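Carolina Ramalho keeps her equipment budget in a paper notebook, and she apologizes for it twice before we have even sat down. She has the spreadsheets too, she says, and will send them to anybody who asks, but the notebook is where the arguing happens. There are arrows in it, and whole lines struck out, and on one page the word "grippers" underlined so hard the pen has gone through.

Ramalho plans purchases for Gitari, a small company that wants to put two-armed robots to work tidying break rooms and shared offices after hours. We met on 12 Feb 2018, over a pot of very strong coffee, to talk about how a firm that size decides what to buy, and when, and what it can happily live without.

"People ask me what the robot costs, and I always disappoint them," she says, laughing. "I tell them to ask me what a year costs. The robot is one line! Then you have spare fingers, cables, chargers, a person to look after it, and the days when it sits there waiting for a part from the other side of the world."

Her first budget, she admits, had no line for cables at all. A robot that reaches and bends all day is hard on anything that has to bend along with it, and in the first year Gitari ordered 25 replacements, most of them in a hurry and most of them with express shipping. This year they were bought in one go, in October, from a supplier called Flekano, and the saving paid for a second set of gripper fingers.

I asked whether two arms were really worth the money when one would be so much simpler to keep running. She had plainly been waiting for that one, and turned the notebook around so I could read it.

"I fought against the second arm for months," she says. "I had it crossed out, look, there. But trash is awkward stuff. You've got paper, you've got film, you've got a wrapper with a stick poking out of it. With two hands it can hold one thing and deal with another, and that changes how long a table takes. So I lost the argument, and I'm glad I did."
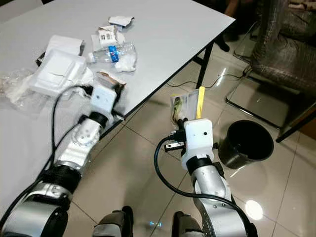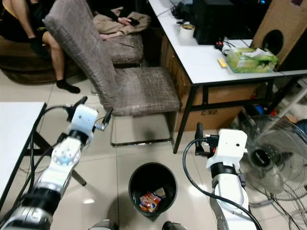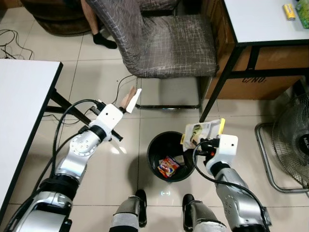 Clearing trash from a table into a floor bin with two arms.

The person she lost it to was Sem Verstraete, who runs the trials and who joined us halfway through the coffee. He is a quieter sort, fond of long pauses, and he thinks most first-time buyers spend too much on the machine and too little on the room it will work in.

"Glossy floors, chairs, wires on the ground," he says. "Go and look at your own place before you sign anything. Then try your own garbage. A supplier will show you a nice stiff box being picked up, and of course that goes well. Bring the thin plastic."

Verstraete's own list for a supplier visit is short. He asks for 20 pickups of the same crumpled wrapper, with the buyer doing the crumpling, and he asks to see a gripper finger changed while he watches. At Peixoto, one of the firms they considered, the change went smoothly but needed a special tool, and Ramalho made them add the tool to the quote before she would talk about anything else.

They don't agree on everything, even now. Verstraete would like a service contract that covers both arms for the full term. Ramalho would sooner keep the money aside and pay for repairs as they come — "he calls it gambling, I call it a savings account" — and the page on that subject is still full of arrows. The one offer they both liked, from Kurnano, covers the arms for 2 years and leaves the grippers out entirely.

And the bins? Those came to less than the coffee machine, Ramalho says, and she has put three more on the list for spring.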